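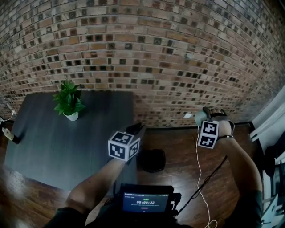 Barros Community Rooms, Dustutville
Fit-out and furnishing: progress report
August 25, 2020
Prepared by Clementina Ramalho for Bradley Bloxham, Rasstead

1. Where we are

The front room is close to finished. The side room and the kitchenette are behind, mostly on account of deliveries. Spending to the end of this period is $2320 from the furnishing line, and the receipts are in the folder Fernanda sent over last week. We are inside the budget and do not expect to ask for more before the next instalment.

2. Front room

The brick wall has been kept as it was. We had a quote in March to plaster it and decided against it. The colours are mixed, with tan and rust bricks and a lot of very dark ones, and Custódio felt that any paint we chose would need redoing within a few years. He has brushed it down and sealed it.

The wood floor has been cleaned and refinished with a gloss coat. It shows glare when the light is low. Albertina asked for a matte finish at the planning stage, but the gloss was already bought and we went ahead with it. If the side room floor is done later, we would like to use matte there.

The dark grey table is in place near the wall. It is the plain rectangular one from the second page of the Drornico catalogue. The potted plant stays on it for now. Fernanda would prefer it on a windowsill, and we will look at that once the blinds are up.
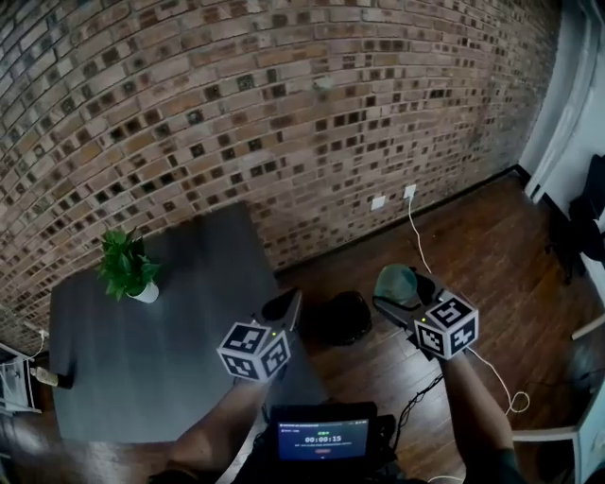
Power on the brick wall is still an open item. There is one outlet in use and a blank cover plate beside it. At present a thin white cable runs from the outlet down the wall and lies loose on the floor in loops, and people will trip on it once the room is open to groups. Custódio has priced two fixes: clipping the cable along the dark baseboard, at $122, or having an electrician open up the blank plate and fit a second outlet there, at $156. We would like to do the second and need your approval, as it was not in the original scope.

The white rack beside the table is a stopgap. It holds what it needs to, but it crowds that end of the room and we would sooner have a closed cupboard.

3. Side room and kitchenette

The side room has had its first coat. Four chairs came with the wrong feet and have gone back. The supplier has agreed to replace them at no charge but has not given a date.

In the kitchenette the sink is in and the tap is not. Albertina is dealing with the plumber. Cups and glasses will be bought last, once we know how much shelf space is left over.

4. Needed from Rasstead

Approval for the second outlet, as above.
A decision on the cupboard for the front room. Fernanda can send measurements.
Confirmation of who signs for the chairs if they arrive while our office is closed.

Clementina Ramalho
Barros Community Rooms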